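Nuvetti Pendant Lamp Guide
Section 4: Setting the Dimmer and Saving Your First Scene

You've got the lamp hung and the power back on, so now comes the fun part! This section takes up to 10 minutes. The Likel wall dimmer has to be paired with the lamp before you start (see Section 3).

Caution: Use only the bulb supplied with the lamp. A bulb rated above 100 watts can damage the shade and the socket.

1. Press and hold the dimmer knob until the ring blinks green, then let go.

2. Turn the knob all the way to the left. The lamp should drop to its lowest glow without flickering. If it flickers, go to Low Trim at the end of this section.

3. Turn the knob slowly to the right until the room looks good to you. Take your time here, and try it after sunset too, when small changes are much easier to see.

4. Press the knob once to open the color setting. The lamp starts at 3,152 K and goes down to 2,000 K, a lovely deep amber that we use all evening long in the Westwood showroom.

5. Press the knob twice quickly to save. The ring blinks twice and the scene is stored in slot 1.

Note: Lamps made before February use a single long press to save. Check the sticker inside the canopy.

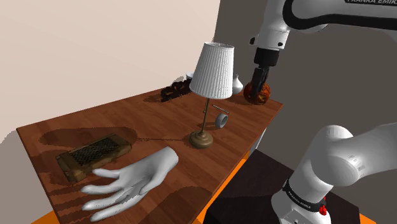 Shadows are the best guide to cord length, and they're worth a look before you trim anything. Put a few things you know well on the table and watch what happens under them as you raise or lower the shade. A white mannequin-like hand, palm down with the fingers spread, is great for this, with its soft shading along the knuckles, and so is a flat wooden box with a soft dark shadow on the wood around it. If you like crisper edges, turn the color setting up and look again before you move the cord.

Low Trim

1. Turn the knob fully left and hold it down until the ring turns blue.
2. Turn right one click at a time until the flicker stops.
3. Press once to save.

Caution: Switch off at the breaker before you open the canopy or shorten the cord.

Next: Section 5, Linking a Second Lamp (Bratu models only)

Guide text by Annick Besson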